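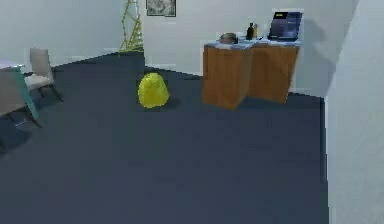 Post-fault inspection checklist: mobile base, simulated room
Unit: Lamurow
Site: Skovholm, simulation build 26
Inspector: Rutilio Meléndez
Date: 2024-05-11

Fault under review: protective stop not raised in 6 of 10 approach runs. The base carried on at commanded speed with an obstacle inside the stop distance.

1. Stop distance parameter matches the release sheet. PASS.

2. Lumpy obstacle on open carpet registered as an obstacle. PASS WITH COMMENT. The yellow object is picked up, but its outline in the map is smaller than its collision shape. Rezaei to supply a corrected shape.

3. Open tubular structures registered as obstacles. FAIL. The ladder platform is mapped only where the tubes are dense. Gaps between rails and braces are treated as free space, and the planner will route through them. All six missed stops were logged at this item.
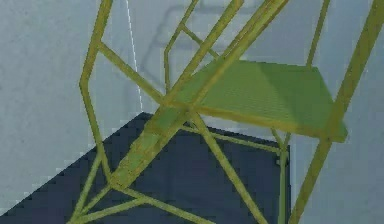 Item 3. Ladder platform from low level, deck and support legs.

4. Overhang check at deck height. FAIL. The planner tests the floor plane only. Clearance under the deck has to be tested against the full height of the unit, mast included.

5. Wall and corner edges stable between runs. PASS. Drift is within the limit on all runs.

6. Counter edge and items on top kept outside the reach envelope while the base is moving. NOT TESTED. Runs were halted after item 4. View angle recorded for the repeat.
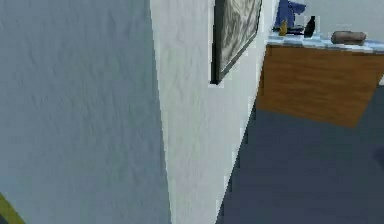

Item 6. Counter with items on top, picture on the wall to the left.

7. Event log complete and time-stamped. PASS WITH COMMENT. Five entries are duplicated. No entries missing.

8. Manual stop from the Standia console. PASS. Tested at low and full speed.

Result: not released. Items 3 and 4 to be corrected and the full set of 10 runs repeated. Item 6 to be run first. Autonomous driving stays locked on the physical unit until the repeat sheet is signed.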